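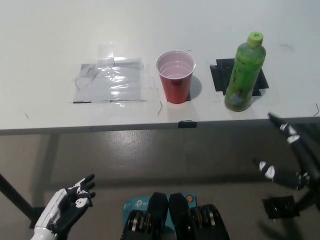
# Session 6: Visitor Facilities at Heritage Sites

Welcome back! Last week was all theory, so today we get to the fun part: parking lots, restrooms, ticket booths and the long walk uphill. I know that sounds like the dull end of tourism studies. Give it an hour. Almost everything a visitor remembers about a hilltop shrine or an old fort depends on things the guidebook never mentions, and once you start noticing them you won't be able to stop.

## 1. Where does the visit begin?

Most site plans start at the gate. Visitors start much earlier, usually at the last road sign or the first traffic jam. We call this stretch the **approach zone**, and it has its own needs:

- somewhere to stop a bus without blocking the village street
- shade and drinking water
- a clear first view of the monument (or a good reason to hide it for a while!)
- toilets *before* the ticket line

Reading: Koutsoukos report, chapters 2 and 3. Skip the appendix on paving unless you love paving, in which case it's a treat.

## 2. Main case: Arnon

Arnon is a hillside temple town with one access road and a busy festival season. Until the new lower terrace opened, cars parked along both sides of the road and the stalls set up wherever there was a gap. The new plan moved all of it downhill:

| Item | Before | After |
|---|---|---|
| Marked parking spaces | none | 536 |
| Walk from car to gate | varied | 600 meters |
| Steps on the main route | 2,113 | 2,113 |

Look at that last row. The steps were left alone, and I think that was a wonderful decision. Pilgrims count them, children race up them, and a cable car proposal was dropped after two public meetings. We'll read the minutes in class – they are lively.

The stall owners were less happy. On the old road everyone walked past every stall. On the terrace, the corner spots do well and the back row is quiet by noon. The town now rotates spots each season, starting in September.

**Talk about it with your neighbor:** who gains from a 600-meter walk, and who stays home because of it?

## 3. Two shorter cases

**Grosten** is a walled harbor town that banned tour buses from the old center. Visitors come in by shuttle. The walls look terrific, but the last shuttle leaves at 6:15 p.m., and restaurants inside the gate say their evening trade has dropped. Note how one timetable can shape a whole local economy.

**Sikow** went the other way and put a small parking building right beside its wooden church, sunk one level into the slope and planted on top. From the churchyard you see grass. People argued over it for years, and a few still do. Bring an opinion!

## 4. Terms to know

- *Carrying capacity*: how many people a site can take before the site or the visit suffers
- *Dwell time*: how long a visitor stays in one place
- *Pinch point*: any spot where the flow narrows, such as a gate, a stair or a popular photo spot
- *Buffer*: land around a site where building is limited

## 5. For Thursday

Pick a place you know well and sketch its approach zone on one sheet of paper. Mark the pinch points in a second color. Rough is fine – stick figures are more than welcome. Add a short paragraph on the one change you would make first and who would have to agree to it.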